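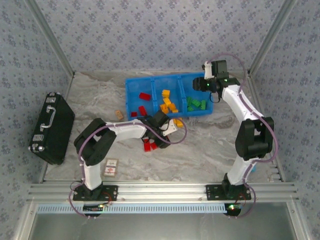
Sorting trays inside a hard case — foam or no foam?

Undetti_71
Posted in Storage and Cases, January

I keep coloured blocks in a three-compartment tray, one colour to each compartment: red, yellow, green. The tray is plastic, open at the top. For transport it goes into a black hard-shell case with two latches and a metal handle. Carried by the handle, the case stands on its long edge and everything ends up in one heap. Is there a sensible way of stopping this without gluing a lid on?

tapia
Cut a sheet of closed-cell foam to the inside dimensions of the lid, 3 mm thicker than the gap above the tray. Closing the latches compresses it and the blocks can't climb over the dividers. I used an offcut from Bremesier, which sells it by the sheet.

dondari_w
Disagree with the above. 3 mm of compression over a full sheet puts a steady load on the latches, and on cheap cases it is the rivets that go. Mine went after one winter. Carry the case flat, or pack the blocks in bags and the tray separately.

tapia
Depends on the foam. Soft grade gives very little resistance at 3 mm. If your rivets failed you had the stiff grade.

dondari_w
It was sold as soft.

Undetti_71
Carrying it flat is not practical on the stairs. Bags would work but then I am sorting twice, once at each end, and the point of the tray is to avoid that. Load is small in any case, about 500 g with the tray.

gridline
Two separate problems here. Foam stops blocks crossing the dividers. It does nothing about the tray sliding inside the case. Fix the tray first — hook-and-loop tape on the underside, one strip at each end. Then try the foam.

Also consider tray orientation. If the dividers run parallel to the hinge, each colour rests against its own divider when the case is upright. Turned the other way, the blocks slide along the compartment and pile up at one end.

dondari_w
Agree on the tape. Still no to the foam.

Undetti_71
Dividers currently run across the hinge line. I will turn the tray, tape it and measure the gap. If it is under a block's height I may not need foam at all.

tapia
You will. Small cubes get through anything. Post the measurement.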